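Keep the awkward examples

Most teams that gather demonstrations for a manipulation policy throw some of them away before training. I think they throw away the wrong ones. The usual rule is to keep the clean, quick, confident run and to drop anything in which the operator pauses, misses a grasp or has to come back for a second attempt. The result is a tidy set and a policy that has never seen trouble.

The rule has a respectable origin. Imitation learning copies what it is given, hesitation included. If a third of the examples contain a pause above the object, the policy may well learn to pause above the object. Anyone who has watched an arm hover over a cup for half a minute will understand the wish to cut. At Drokura we cut hard for our first two sets. Out of every 100 runs recorded we kept 26, all of them smooth. The policy trained on them did well from the starting positions it knew. When the object had been turned a little, it closed on air and carried on with the rest of the task as though it were holding something.

We had taught it that a grasp always succeeds. There was no example in the set of a hand that closes, finds nothing, opens and tries again, so there was no reason for the policy to produce that sequence.

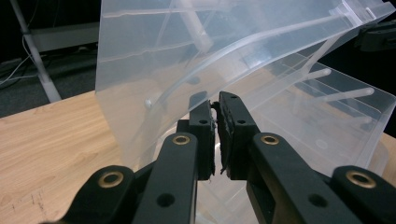
Transparent objects make the argument sharper. A mug has an outline that a camera can find from most angles. Clear storage parts do not, and they are common in any home or stockroom. Looking down past the two fingertips at a frosted panel, with a clear box beside it and pale rods showing through the wall, it is hard even for a person to say which edge belongs to which part. The operator resolves this by moving. They tilt the wrist, shift the light across the surface, nudge the part and see what follows. On a timing sheet all of that counts as wasted motion, and a strict filter removes it. I would say it is the most useful section of the recording, as it shows how to act when the view does not settle the matter.

There is a second kind of clean-up I distrust, which is the clean-up of the hardware. The Akmont protocol, which we followed for a while, asks for new finger pads at the start of each collection block. The intention is to hold friction constant. A deployed gripper will not have new pads every morning. Its pads will fray and the contact patch will change, and a policy that has only seen fresh ones will meet worn ones for the first time at work. We now record pad age as a field and let it vary. I would rather have the variation in the set, labelled, than outside it.

None of this means keeping everything. Some runs are simply bad. Tracking drops out, the clocks on two devices drift apart, or the operator forgets which task they are on. These teach nothing and should go. The distinction I would draw is between a fault in the recording and a difficulty in the task. A filter should catch the first and leave the second alone. Ours did not separate them because it looked only at duration, and duration is long in both cases. 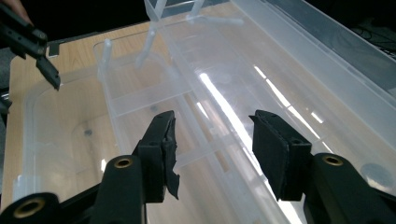 Our present rule is short. A run is kept if the sensor data is sound and the task ends in its goal state, whatever happened on the way. Runs that do not reach the goal go into a separate store, with the point of failure marked by hand. Under this rule we keep 91 runs in every 100. The marking takes 30 seconds a run, and the operators find it dull. It is still cheaper than recording again.

Two objections deserve an answer. The first is that second attempts make the training data multimodal, and that simple policies average between modes. This is true, and it is a good reason to use a model class that can represent more than one action. I do not accept it as a reason to shrink the data until a weak model fits it. The second, which I have heard from the group behind the Mazza task suite, is that published results become hard to compare if each laboratory keeps a different share of its failures. I agree, and the remedy is to publish the share. A data sheet that states how many runs were recorded, how many were kept and on what grounds would cost a few lines. Our Arkby set carries one, and I would like to see the same lines in the next set I download.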